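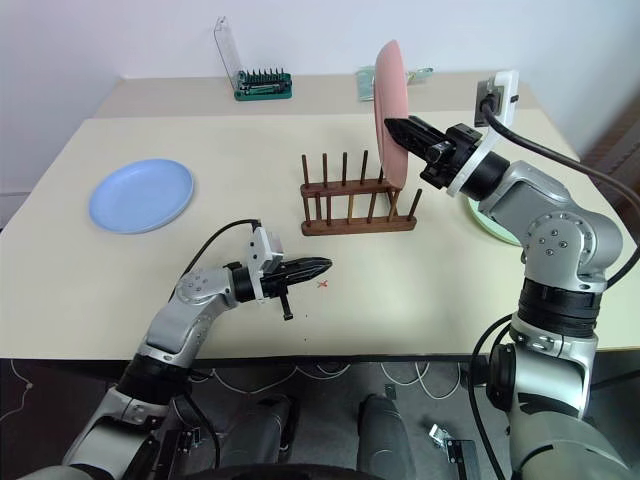 **Fondulell Wood & Tableware Workshop – bench notes**

October 17, 2025

Dish rack day again. I've got the peg rack on the big cream table, with the blue, pink and green plates out for company, and I've been going back and forth on whether this thing is ready to leave the bench or whether I'm just tired of looking at it. Probably both!

First, the pink plate. It stands up very tall against the right end of the rack, and I keep staring at that end because it's where everyone puts their first plate. Don't ask me why, but hand anybody a plate and they go for the end before the middle. So the end has to behave as well as the rest. I want a plate to be able to lean there without the person having to think about it, and I'd like the whole thing to stay put when somebody gives it a nudge on the way past with a full kettle.

The two rows still please me. Taller at the back, thinner dowels on the front rail, low base under the lot. I argued for this back in June when the Ateş drawings had both rows the same height, and it looked like a fence. A nice fence, but a fence. With the lower front you can get your hand in and take hold of a plate by the side, and on a crowded counter that's half the battle.

Things I'm less happy with:

- Spacing. Fine for flat plates like the blue one, with that little raised rim. I don't trust it with the deep pasta bowls from Tutico. Two of those side by side and they'll knock.
- Sanding between the pegs. Miserable job. I went through a whole sheet of 400 on one rack and had a sore thumb to show for it. There must be a better way of doing this before assembly (mask the holes, sand the base flat, then glue up?).
- The finish. I love how it looks, but I still want to see a rack that's lived next to a sink for a month.

On the colors – I know the plates are a bit candy shop. They're good to work with, though, and I'd much rather check a brown rack with a pink plate than with a white one on a cream table against a white wall, where I spend the whole afternoon squinting. If we ever do the catalog page, I vote we keep them.

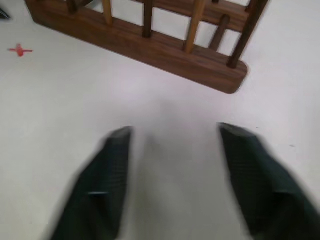
The pegs are the other thing I wanted to get down before I forget. Going dark, pale, dark, pale along the base was meant to be a stopgap while we used up the leftover dowel, and now I don't want to change it. It gives your eye something to land on when you're aiming a plate at a gap. It also goes well with the grain in the base, all those light and dark streaks, so the pale ones look like they were picked on purpose. I'd leave it. If Wiment want them all in one color for their order they can say so, and we'll do a separate batch.

The rounded corners on the base stay too. The square ones on the last version caught my sleeve every single time I reached over, and I chipped one on the vise before it ever held a plate. I'd go a touch rounder still, maybe, but that means remaking the template and I'm not in the mood.

Costs, while I'm here: the job sheet stands at 2,371 for materials so far, and that's with the dowel we already had on the shelf. Worth bringing up before anyone promises Wiment a price. The walnut-colored finish is the part I'd look at first, we've been pretty generous with it on the undersides.

Next time:

- Make up a test rail with wider gaps and try the Tutico bowls in it
- Try sanding before glue-up on one base only, keep the other as it is
- Put felt or cork under the base? Cork would be my pick, felt will go nasty near water
- Find out if the dowel supplier can do pale and dark in the same length, I'm sick of trimming
- Get the good pencil back from wherever it went

Leaving the rack and plates near the bench for tomorrow. If you need the big table, stack the plates with a cloth between them, please – the blue one is the only one we have in that size.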